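Project report, part 2: what we bought, what we didn't, and what I'd do with the money next time

So the budget section got away from me a little. Wing-sze Chiu wrote up the software half and kept it to a page and a half, and I (Kiều Hà) got the shopping, which took most of the semester and deserves its own part, I think!

**The starting point**

We had $3,000 from the department for everything except the arm itself. The arm comes from the Ladstead lab pool, so we only had to book it. Everything that goes on the arm, under the arm or between the arm and the wall was on us. The task we proposed was kitchenette work: cups, lids, pods, the little stuff people handle when they make a coffee at the office.

When I wrote the proposal I figured the gripper would eat nearly all of it and the rest would be pocket change. I was half right. The gripper was the biggest line by a mile, but "the rest" was 11 separate orders and I had budgeted for four of them.

**The gripper**

We looked at two. The Verel one has metal fingers, takes its power and signal through a single cable, and the sales person answered emails the same day. The Urbonaitė one was lighter and had softer pads, and I really wanted it, because paper cups crush if you look at them wrong. But it needed its own controller box, and the box was extra, and then the box needed a power supply that was ALSO extra. By the time I'd added it all up it was over our whole budget before shipping.

We went with Verel. With the student discount it left us 600 dollars for the mount, cable, fasteners, shipping, test items and anything we broke. I'd call that tight.

Things I forgot to ask the vendor, so the next group can copy the list:

- Is the adapter plate included? (It wasn't.)
- How long is the cable, measured from the wrist with the arm at full reach?
- Who pays return shipping if the bolt pattern is wrong?
- Are spare finger pads sold one at a time or only in packs?

**The cable**

This gets its own heading because I ordered it twice. I measured the first one with the arm folded up on the bench, and of course the arm doesn't stay folded up. As soon as we planned a reach to the back of a counter it came up short. The second one is longer and thicker and I left plenty of slack, maybe too much, but Wing-sze says slack is cheaper than a third cable and I agree with her.

The first cable couldn't be returned since I'd cut the bag open and lost the tag. It's in the drawer with our names on it if anybody wants it.

**Cups, lids and other cheap stuff**

My favorite part of the budget! We planned on buying a whole set of fake kitchen props from Warnolska, who make practice objects for robotics classes, all in nice bright colors. Then we added up what a basic set would cost and decided to work with ordinary office supplies, the kind that were going to be on the counter anyway. Paper cups cost next to nothing, so we could plan on wrecking 30 of them and not worry.

The downside is that real things are inconsistent. Cups from different sleeves aren't quite the same stiffness, and a small white lid on a white countertop is not what I'd pick for a camera to find. If I were planning again I'd put a bit of money toward a plain dark mat and save Wing-sze a week of tuning.
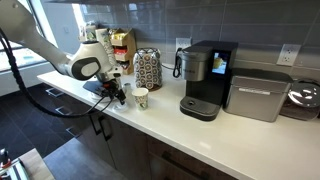 *Fig. 1. Gripper pointed down at the counter, with the paper cup beside the small white items and the coffee maker farther right.*

**Where we ended up**

Final total was $2,701, so we came in under, with $299 going back to the department. I'm pretty proud of that, even with the cable.

What I'd change for next year's plan: get the adapter plate quote in the same email as the gripper quote, measure the cable with the arm stretched out, and hold back a chunk for spare pads from day one. I'd also start ordering in December. The plate took so long to arrive that we lost most of our practice bookings on the arm, and you can't buy those back.

Receipts are in the shared folder, sorted by vendor. The Verel one is a scan of a printout, sorry, the original PDF wouldn't open on my laptop.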